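Holz unter den Füßen, Licht von oben

Sie empfängt uns auf Socken. Die Innenarchitektin, die für das Büro Jandar den Umbau bei Curis geplant hat, will nämlich zuerst über den Boden reden, und das geht ihrer Meinung nach am besten ohne Schuhe. »Merken Sie, wie warm das ist? Vorher lag in dem Gang grauer Nadelfilz, da wollte man einfach nur schnell durch!«

Fast 150 Quadratmeter Dielen wurden im Dezember verlegt, in warmen Braun- und Grautönen. Über die Richtung hat das Team lange gestritten. Am Ende setzte sich der Vorschlag des Bodenlegers durch, der schon beim Projekt Premstead dabei war. »Drei Musterflächen hatten wir ausgelegt, und bei der letzten waren sich plötzlich alle einig. Ich habe mich so gefreut, dass ich sofort meine Mutter angerufen habe.«

Am liebsten mag sie den Bogen. Weiß, mit einer dicken, geschwungenen Kante, fasst er den Blick in die offenen zwei Ebenen. »Eine gerade Kante wäre billiger gewesen, klar. Aber gehen Sie mal darunter durch und schauen Sie hoch!«

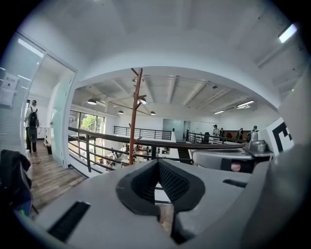 Warum Glas und keine feste Wand zum Flur?

»Wegen des Tageslichts. Der Flur hat kein eigenes Fenster und lebt von dem, was die Räume ihm abgeben.«

Die weißen Rahmen der Trennwand seien ihr zuerst zu brav vorgekommen, erzählt sie, inzwischen möchte sie keine anderen mehr. Auch mit den Leuchtstoffleuchten hat sie sich angefreundet. Sie sollten ursprünglich ersetzt werden, dann reichte das Budget nicht. »Jetzt ist es schön hell, und das Holz verträgt das wunderbar.«

Zwei Dinge stehen noch aus: Haken für Jacken und Taschen und ein ordentlicher Platz für die Papierkörbe. Die Haken kommen von der Schreinerei Hong, sie hat schon ein Muster in der Tasche und legt es uns begeistert in die Hand. Esche, geölt. Ende des Monats wird montiert.

6. Februar 2024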